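Section 5: Running the tidy-up demonstration at an open day

This section is for anyone hosting visitors at the Skumard workshop. It assumes you have already read Section 4 (powering up and homing the arms) and that both hands pass the finger check. If one of them doesn't, stop and go back, however many people are queuing at the door!

The tidy-up routine is the one we show most. Two arms, two hands, a waste bin and a handful of ordinary rubbish. People who have politely nodded through the Cormier talk suddenly lean in, and children start telling the robot what to do. It is a lovely thing to host, and it is well worth getting the set-up right.

5.1 Before the doors open

1. Run the Plonano start-up check and wait for the green line in the status window.

2. Place the bin between the two arms, close enough that both hands can reach the rim without stretching. Use a bin with a pale inside if you can. The cameras cope better with it and visitors can see what has gone in.

3. Sort out your rubbish. We keep a box of clean wrappers, tubs and paper cups under the bench. Rinse anything that held food.

4. Walk the arms through one slow pass with the speed set to 20 per cent. Watch the wrist cables all the way round. They need slack at the highest point of the reach.

5. Put out the floor tape for the visitors' line.

Note: Crumpled plastic wrappers make the best show. They fold differently every time, so the hand never gets quite the same grip twice, and the audience can tell. Cartons are reliable but a bit dull after the second go.

Caution: Keep visitors off the floor area where the power leads run. Tape alone will not stop a toddler.

5.2 During the demonstration

1. Introduce yourself and say which arm is going to do what. Thilini Sarkar likes to let someone in the front row pick the first item, and it works a treat.

2. Start the routine from the Dostov panel. Keep one hand near the stop button for the whole run.

3. Let the first pick happen in silence. There is a real hush when the fingers close, and talking over it is a waste.

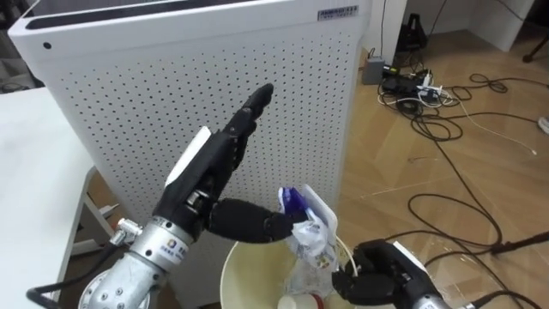
4. Once the first item is in, carry on with your commentary. Good things to talk about are how the thumb works against the fingers, why the two arms share the job, and what the software does when a grip slips.

5. If an item is dropped, leave it for 5 seconds. The routine will usually try again by itself, and a second attempt often gets a bigger cheer than a clean first one.

6. If it gives up, press Pause, wait until both arms are still, then move the item by hand.

Caution: Never reach into the bin while the routine is running, even if the arms look parked. They may only be waiting for the next camera reading.

Note: Plan for around 30 minutes per group, questions included. Randa Mahasneh's groups always run over, and fair enough, she gets the best questions.

5.3 Questions you will be asked

Can it sort recycling? This routine doesn't. It picks things up and puts them in one bin. Say so plainly, then talk about what sorting would need. Visitors enjoy that conversation far more than a vague promise.

Is somebody driving it? Tell people which mode you are in. We run both, and each is fun to explain.

Can I shake its hand? Only with the arm powered down, and only with a host standing beside it. Tarek Sleiman has a short handshake talk that you are welcome to borrow. It is in the hosts' folder with the December notes.

5.4 Closing down

1. Press Pause, then Park. Wait for both arms to settle.

2. Switch off at the panel first and at the wall second.

3. Empty the bin back into the rubbish box and throw out any wrapper that has torn. Thin strips can catch in the finger joints.

4. Look over both hands for scuffs on the fingertips and write down anything new in the logbook, with the group number.

5. Coil the floor leads and hang up the tape.

Please pass changes to this section to Nadine Bataineh, and tell her about any wrappers that worked especially well — the box is running low.

Last revised January 26, 2023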